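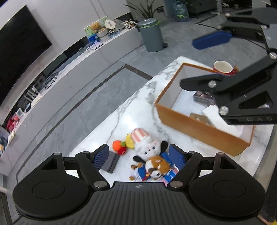 3. Software

3.1 Overview

Our part of the project was the segmentation and planning code. Hardware was handled by Murali Hegde and is covered in section 2. The task was putting toys into an open cardboard box, using trajectories taught by a person holding two grippers, one in each hand. We named the pipeline Skurner. It reads a recorded episode, splits it into short actions, and passes them to the planner as a list of pick and place targets.

3.2 Splitting episodes

The first version split an episode whenever a gripper stopped moving. This failed a lot. People pause in mid-air when they are deciding what to pick up next, and each pause became a new action with no object in it. Bhavana Subramaniam rewrote the splitter to use jaw opening as well as speed. An action now starts when the jaws begin to close and ends when they open again over the box region.

We ran both versions on the same 41 episodes from March. The old splitter gave 1243 segments, and more than half of them had to be thrown out by hand. We did not finish hand-labeling the output of the new one, so there is no matching figure for it.

3.3 Finding the toys

Plush toys were harder than the blocks we used in the fall. They have no flat sides, and when they lie in a pile the mask for one often runs into its neighbor. A plush banana touching a plush orange came out as one object until Wanting Zeng added a color step before the depth step. Toys with clothes are still a problem – a dog in a blue outfit tends to be cut in two at the collar.

3.4 Two grippers

The planner treats the box as a shared resource. If one gripper is over it, the other waits outside a margin of 4 cm. We tried 2 cm first and the simulated jaws clipped each other on the way out. The lock is in the Warrier module, file box_lock.py.

3.5 Known issues

The time offset between the left and right recordings is corrected once, at the start of an episode. Long episodes drift.

The marble tabletop gives patchy depth on our sensor. We fill the holes with a plane fit, and thin items lying flat get lost in it.

Restarting the planner in the middle of an episode loses the lock state.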